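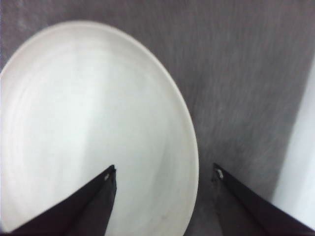

**Category: Demonstration data / tabletop handling / plates**

# Riltulham Plates

Wrist-camera recordings of a person driving a two-finger gripper by remote control to pick up a round white plate by its rim and set it down again. Recorded at Riltulham in July. The set was put together by Myfanwy Lloyd, who ran the operators and wrote the labels, and Eliseo Arellano, who wrote the recording software and the export scripts.

Current release: 3. If you have release 2, read the change notes at the bottom before mixing the two.

## What is in it

There are 120 episodes. Each one is a single attempt at the task, from the moment the operator takes control to the moment they let go of the trigger for the last time. Failed attempts are kept and labeled. We did not re-record over them.

Each episode has:

- wrist camera video
- joint positions and joint commands for the arm
- gripper opening, both commanded and measured
- operator hand pose, as sent by the controller
- a text instruction
- a result label
- free-form notes, sometimes empty

There is no second camera. Release 1 had a side view, but it drifted out of sync with the arm data and we could not repair it.

## The task

The instruction is one of these:

```
pick up the plate
pick up the plate by the right side
move the plate to the left
```

In all three the plate starts flat on a gray surface. The operator brings the open gripper down over the rim so that one finger is above the inside of the plate and the other is outside it, above the table. The outside finger then has to get low enough to go under the lip. After that the gripper closes and the arm lifts.

Getting the outside finger under the lip is the hard part. The rim is shallow and there is not much room between it and the table. If the gripper comes down too far in, the inside finger presses on the well and the plate tips. If it stays too high, the fingers close on the top of the rim and slide off. New operators do both. Most of the failed episodes end at this step.

Operators were told to stop with the fingers open on both sides of the rim before going lower. You will find this pause in nearly every episode, and it is marked in the labels as `straddle`. Some operators hold it for a long time. Trim it if you are training a policy that copies timing closely, or you may get an arm that hovers.

## How it was recorded

The arm is a Covus. The gripper has two black tapered fingers. The operator holds a Morris hand controller and the arm follows the motion of the hand, scaled down. The trigger sets the gripper opening. It is not an on/off switch, so partly closed positions are common in the data.

The operator sat beside the table with a direct view of the plate and could also look at the wrist video on a monitor. We asked people to use whichever they liked. Most watched the table during the approach and the monitor during the last bit of travel. We have no record of where they were looking at any given time.

A team of 7 operators drove the arm. None of them had used this setup before the practice sessions. Practice is not in the release. Operator IDs run from `op1` to `op7` and do not map to anything outside this set.

The control scale was the same for everyone. Two people asked for a slower setting and did not get it, so their motion in early episodes is jerky. It gets smoother later. If you are comparing operators, use the later sessions.

One session was recorded on a Saturday with the overhead lights off on one side of the room. Those episodes are tagged `dim`. The gripper data is fine.

## Files

```
riltulham_plates/
 episodes/
 ep_001/
 wrist.mp4
 state.csv
 command.csv
 meta.json
 ep_002/
 ...
 splits/
 train.txt
 test.txt
 tools/
 play.py
 export.py
 check.py
```

`state.csv` is what the arm reported. `command.csv` is what it was told to do. They share a clock. The two files can differ in length by a few rows at the end, and `export.py` cuts the longer one.

Fields in `meta.json`:

| Field | Meaning |
|---|---|
| `instruction` | the text shown to the operator |
| `operator` | `op1` to `op7` |
| `result` | `ok`, `slip`, `tip`, `stopped` |
| `phases` | start times of the labeled phases |
| `tags` | list, may be empty |
| `notes` | anything the labeler wrote down |

## Phases

Labels were added by hand after recording. Myfanwy did the first pass and Eliseo checked every episode that had a result other than `ok`.

- `approach`: the arm is moving toward the plate with the gripper open
- `straddle`: the fingers are open on either side of the rim
- `lower`: the gripper goes down to the table
- `close`: the gap between the fingers starts to shrink
- `lift`: the plate leaves the table
- `place`: the plate is back in contact with the table
- `release`: the fingers open and move clear

An episode that fails early has only the phases it reached. An episode with a second try has `straddle`, `lower` and `close` repeated, in order. Check for this before you build a dictionary keyed by phase name. Eliseo lost an afternoon to it.

The boundary between `approach` and `straddle` is a judgment call. We put it where the inside finger first crosses the rim in the wrist view. On low-contrast video that line can be hard to place to the exact frame, so treat the start time as good to within a few frames.

## Splits

80 episodes are in `train.txt`. The remaining episodes are in `test.txt`. The split is by session, so no session appears in both files. Operators do appear in both. If you need a split by operator, make your own from the `operator` field and say so when you report results.

## Using it

```
python tools/check.py episodes/
python tools/play.py episodes/ep_001
python tools/export.py --split train --out plates_train
```

Run `check.py` first. It opens every video, compares row counts and prints the episodes it does not like. A clean download prints nothing.

`play.py` shows the video with the gripper opening and the current phase next to it. Space pauses. The left and right arrow keys step by one frame.

`export.py` writes the layout that Irnix training scripts read. For anything else, read the CSV files directly. The column names are in the first row.

## Known problems

**White on white.** The plate is white and smooth, and it picks up a bright reflection. In some episodes the highlight washes out the rings of the well, so there is little detail to track across the inside of the plate. The outer rim against the gray surface is the more reliable edge. Methods that depend on matching points between frames do badly here.

**Motion blur.** The surface texture smears when the wrist moves quickly. We left these frames in.

**No force data.** The gripper reports opening only. You can guess at contact from the difference between commanded and measured opening, and that is what we did to help place the `close` label, but it is noisy.

**Camera angle.** The wrist camera was taken off and put back once between sessions. The finger tips sit a little lower in the picture after that. Episodes recorded after the change are tagged `cam_b`. Do not assume one camera calibration for the whole set.

**One plate.** We used the same plate throughout. A policy trained on this set alone should not be expected to handle bowls, cups or plates with a different rim. We tried a darker plate with ours and it missed the rim more often than it found it.

## What it is good for

We use it to warm up policies before adding data from other kitchen objects, and to test changes to the remote control setup. The failed episodes have been useful for training a slip detector. The set is too small and too narrow to train a general picking policy by itself.

Please don't use the operator IDs to rank people.

## Changes

**Release 3**
- added `dim` and `cam_b` tags
- fixed repeated phases being overwritten in `meta.json`
- moved the split from random episodes to whole sessions

**Release 2**
- removed the side view
- added measured gripper opening
- `result` now separates `slip` from `tip`

**Release 1**
- first version

## Reporting errors

Open an issue with the episode number and the time in the video. For a wrong phase label, give the time you think is right. Questions about the arm or the recording code go to Eliseo, and questions about labels go to Myfanwy.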